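Ostley Says Its Old Headstones Will Be Readable Again. Will They?

The parish of Ostley wants to recut the lettering on 80 slate and sandstone markers in its hillside cemetery, and it has hired the carving firm Hulluvton to do it. Work is due to start in November.

The firm's proposal promises names and dates "restored to their original state." That is a bold claim for stones whose original state was never written down. Only seven of the markers have a surviving rubbing. For the rest, the carver will be working from whatever is left on the face, plus a burial register with gaps in it.

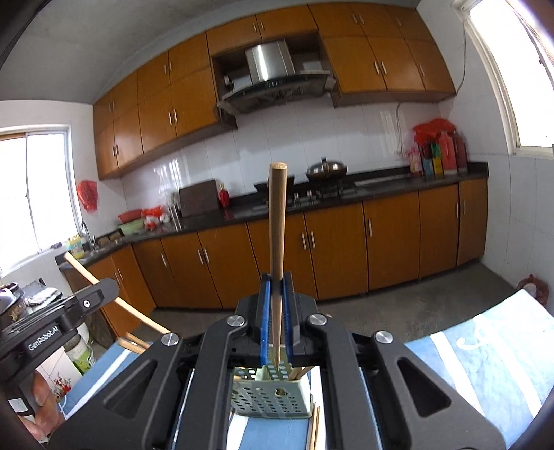 What the carvers say

Sebastián Leiva, who will lead the cutting, told a meeting at Hashemi Hall that a trained hand can follow a worn letter "by touch." Maybe so. Asked what happens when two readings of a date are possible, he said the family would be consulted. Many of these families left the area long ago.
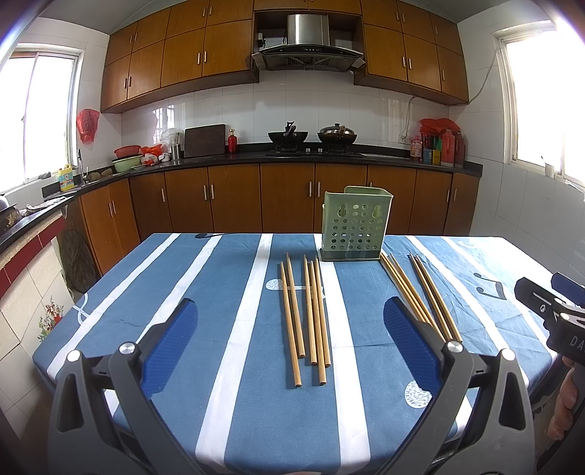 Reading time: 1 min

The price is also hard to pin down. Hulluvton quotes $1000 a stone but leaves out resetting, and 10 of the markers lean badly enough to need it. A rival bid from Pisport suggested leaving the old faces alone and putting small new plaques beside them — cheaper, and easier to undo if a name is wrong. The parish has not explained why it passed on that offer.

A sample stone is to be finished first. The parish has not said who will check the spelling.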